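My guinea pig stopped using her water bottle
Posted September 28, 2026 in Small Pets

She is three years old and has had the same bottle since we got her. Last week I switched to a Tarkport bottle with a longer spout and she sniffs it and walks off. She still eats hay and greens. Should I go back to the old one or wait it out?

Fuentealba57
Put the old one back today and hang the new one next to it. Mine took until November to switch over, and that was with both bottles up the whole time. Check the ball in the spout too – tap it with your finger and see if a drop comes out. If she stops eating or her droppings get small and dry, call a vet the same day.

bekach_1889
bowls are better anyway. get a heavy one so it can't tip

Ullirero
A bowl is fine but change it twice a day, they kick bedding in it. I use both. Height matters with a long spout. She should be able to reach it with her head tipped up a little, all four feet on the floor.
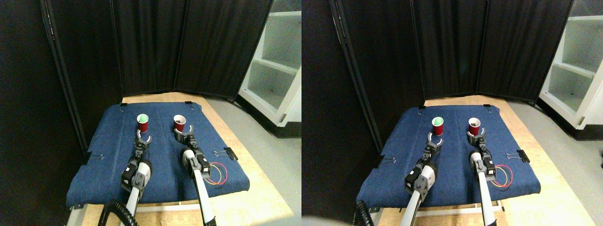
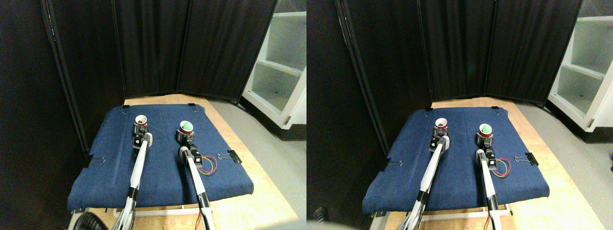
Blue denim on the table in both.

Can I add a little juice to the water to get her interested?
Plain water is best. Juice has too much sugar for guinea pigs and it gums up the spout. Offer wet romaine or a slice of cucumber while she gets used to the bottle.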